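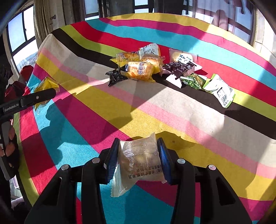 Mixed snack box: sorting and storing individually wrapped pastries

Leltdale Pantry Board > Dry Storage > Snacks and Baked Goods

tetus_shelf wrote:
I buy wrapped pastries and nut snacks in mixed lots and tip them out on the bed to sort. From there they go into one open white box with a purple rim. Current method is a single layer where possible, no dividers, lid off. The box is on the enclosed balcony during the day.

Two questions. Is there a better order than "whatever comes to hand"? And does anyone bother separating the flaky items from the nut items when every piece has its own wrapper?

macaraeg_b wrote:
Separate them. The wrapper slows down odor transfer but does not stop it over a few weeks. I keep nut pieces in one bin and anything with a butter or lard crust in another. Soft buns go in a third and get eaten first.

More important is the balcony. Direct sun on clear film is the worst storage condition you could pick. Fat in the pastry goes rancid faster with light and heat, and clear film blocks almost none of the light.

dry_goods_dan wrote:
Disagree on the three bins. For a household that finishes a box in a week or two it is wasted effort. Sort by date and nothing else. Oldest at the front, newest at the back, date side up.

Agree on the sun. 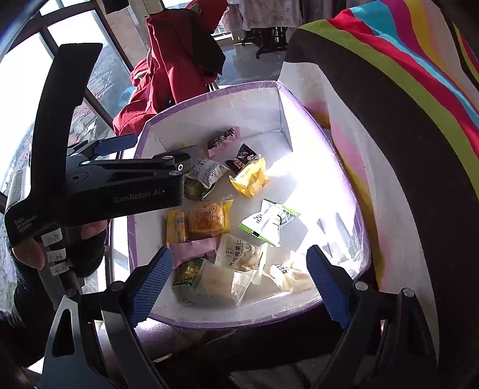

Charito Espiritu
Moderator, Dry Storage

Moving this from General, where it was getting replies about recipes.

On the original question: with a shallow open box the main failure is small packets sliding under large ones and being missed. In the box above there is a dark brown wrapper resting partly on a glossy yellow packet, and a pale pink packet overlapping a clear one marked 果仁 (nut kernels). Neither is a problem today. By September the lower one is the packet found at the bottom with a date from spring.

Stand the flat packets on edge along one wall, like file cards. Round pastries lie flat in what is left of the floor. Do not stack anything on flaky pastry — the layers shear under very little weight.

tetus_shelf wrote:
Standing on edge works for the flat ones. The puffy packets fall over. Would a cardboard strip help?

dry_goods_dan wrote:
Yes. Cut it to the inside width of the box and fold one end for a tab. Mine is 300 mm long, from an old shipping carton. No glue. You will want to move it.

macaraeg_b wrote:
I still think you are all ignoring temperature. I left a Trelto dial thermometer in a white box on a sunny windowsill for an afternoon and it read 28 C in the shaded corner. The bright side was warmer to the hand. White board reflects light onto everything inside.

dry_goods_dan wrote:
28 C for one afternoon will not ruin a sealed pastry.

macaraeg_b wrote:
One afternoon, no. He said it is out there during the day, which I read as every day. 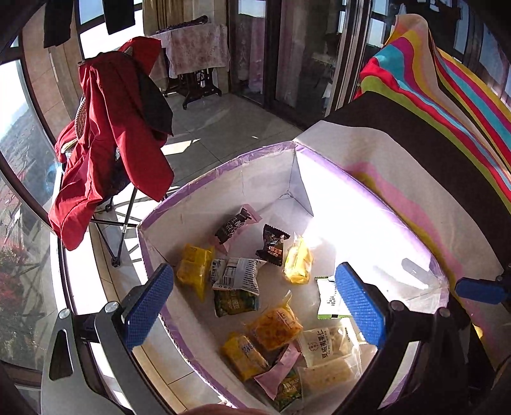
Balcony box in full sun. The packet marked 夏威夷果仁 is macadamia.

Mitra Nikzad wrote:
Macadamia has a very high oil content, so I would take that one inside first and leave the argument about buns for later. Same for anything in a clear or translucent bag. Printed opaque packets can wait.

On sorting, I side with dan. Date order, one box. If a date is too small to read, write the month on the packet with a marker when it arrives.

tetus_shelf wrote:
Noted. Box moves to the hall cupboard, divider gets cut tonight. I will try date order first and keep the nut packets at one end as a compromise.

macaraeg_b wrote:
One end of the same box is still the same box.

Charito Espiritu wrote:
Leaving this open. Post cupboard temperatures here if you log them.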